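Bullik plaster

Bullik plaster, usually just called bullik, is a kind of earthen wall finish made from clay, sand and chopped straw, and long associated with the villages of the Taserar valley. It belongs to the large and much-loved family of earth plasters found in nearly every part of the world where people have had clay underfoot and a wall to keep the wind out of. The name is used both for the wet mixture and for the finished coat, which can be a little confusing for newcomers, although people in the valley seem to manage perfectly well.

Materials and mixing

The clay is traditionally dug from the banks of the river Lai, where it comes up a warm brown, and is left in heaps over the winter so that frost can break it down. By February it is normally soft enough to be sieved. A common mix is 3 parts sand to 2 parts clay, with straw added by the handful until the mixture holds together on the trowel, and every family that makes it will tell you, quite kindly, that the neighbours use too much. Water goes in last. The batch is then covered and left to rest for some 5 days, during which it takes on a rather farmyard smell that fades once the wall has dried.

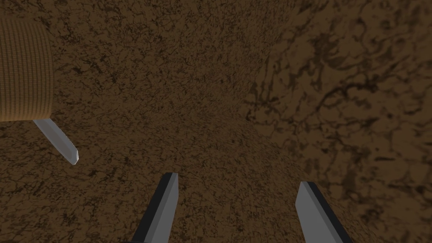 Earthy brown textures in a computer rendering, with a finely ribbed tan cylinder at upper left.

Application

Bullik is put on in 2 coats. The first is pressed firmly into the dampened wall by hand and scratched over with a comb of twigs, so that the next has something to grip. The second is thinner and is worked with a wooden float. Builders in the upper valley stop there and leave the straw showing, while those around the market town of Rumari prefer to rub the surface down with a damp cloth, bringing up more of the sand and giving a paler, softer look.

Corners and openings need the most patience. The plaster is traditionally rounded into window reveals, and the gap beside the frame is packed with straw and clay before the final coat goes on. Cracks are to be expected here, and are simply wetted and filled the following spring.

Appearance and colour

The flecked look that many people admire comes from the straw, which darkens unevenly with age. Long straw gives streaks and short straw gives a tighter speckle. Limewash was once common over the top, particularly in kitchens, but plain brown walls have come back into favour and the pattern is now often imitated in wallpaper and printed board.
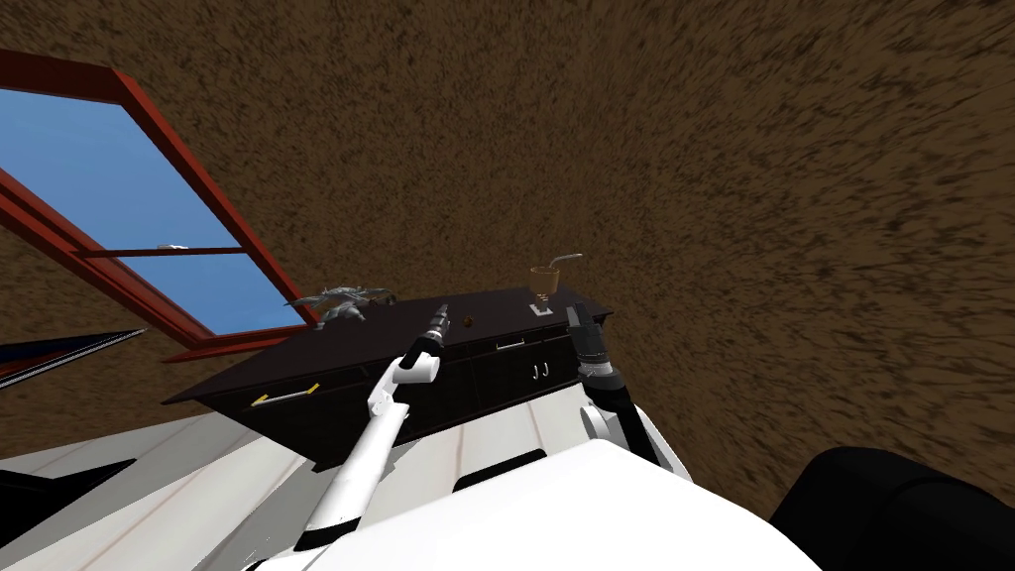

Rendered interior with dark flecks on a brown wall and a red-brown window frame.

Revival

Interest in bullik had dwindled by the time the plasterer Anjani Sopacua began teaching it at weekends in Rumari, in a barn lent by her uncle. Her students have since repaired a good many farmhouses along the Lai, as well as the old grain store by the bridge.

See also: Adobe; Cob; Limewash; Wattle and daub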